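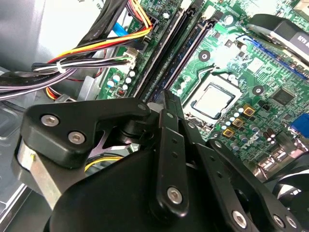
I'm looking for a part-time bench helper at Koller, my desktop computer repair and teardown shop in Corolville, and I'd love to hear from you even if you've never had a paid job in electronics. If you were the kid who took the family PC apart on the living room floor (and mostly got it back together), keep reading!

The work is desktop towers, pretty much all day. We get them from offices and schools over toward Polville, and last year 1084 of them came through the door. A lot of them are older office machines, the black Dell kind, so you'll get to know your way around that green board fast. You lay the tower on its side on the slatted table, take the side panel off, and then it's memory, processor, graphics card, drives and a whole lot of cable.
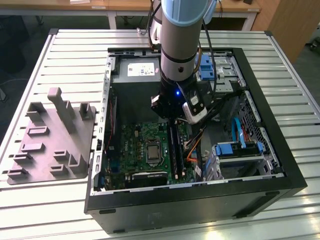 ## What you'd be doing

- Opening towers and checking what's inside against the intake sheet
- Pulling and reseating memory sticks and cards
- Sorting drive caddies, those little blue ones that everybody loses
- Tucking power cables out of the way of the board, which sounds easy until you meet a really fat bundle
- Looking over the processor socket and the parts near it with a good light before anything gets lifted out
- Helping me build and fix our practice panels

About those panels, because people always ask. I got tired of new folks learning on boards that customers might still want, so I started printing a gray plastic stand-in with the main shapes raised on it. It's a bit rough and you can see the print lines, but it's great for learning where things go and how to come at a slot from an awkward angle. I keep changing the design, and I'd like someone around who'll tell me when a bracket is in a dumb place.

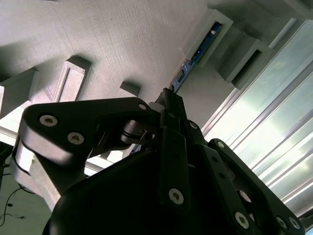 ## Who I'm hoping for

Patient hands, decent eyesight (glasses are fine, I wear them) and a willingness to write things down. You don't need a certificate. I'd rather train somebody careful than un-train somebody fast! You should be okay standing for a couple of hours and lifting a full tower onto a table.

On your first shift you'll start with a panel before you touch a customer's machine. You'll place small parts against the long slot near the bottom, the one with the blue strip and the little white tick marks, and do it over and over until it gets boring. 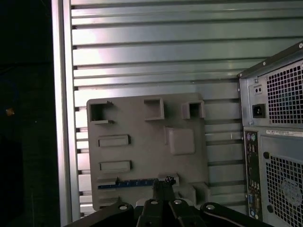
Boring is good, by the way. Once you're bored with it, we move on to the towers, and I'll sit with you for the first few.

## Hours, pay and how to apply

It's 125 hours spread over spring, starting in March, at $27 an hour. Shifts run from 9 a.m. to 1 p.m. and I'm flexible about which days, so classes or another job shouldn't be a problem. Parking is free behind the building.

Drop a note at 2704 Vavcombe Road, or come by before noon and ask for the bench. Skip the formal cover letter. Tell me about something you took apart and what happened next, and let me know which mornings you could work. I'll answer everyone by the end of February.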